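Old desktops get new memory in repair room

The repair room at Domański opened its June parts drive with 111 donated desktop computers, most of them towers from offices that have moved to laptops.

Naveed Lodhi and Palesa Mnguni are checking the memory slots and motherboards first – a tower that fails there goes to parts.
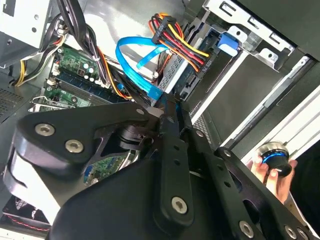

Some 12 machines are ready so far. Two will go to the Stondia reading room, and the rest are for families on the waiting list. Drop-off closes at 5 p.m.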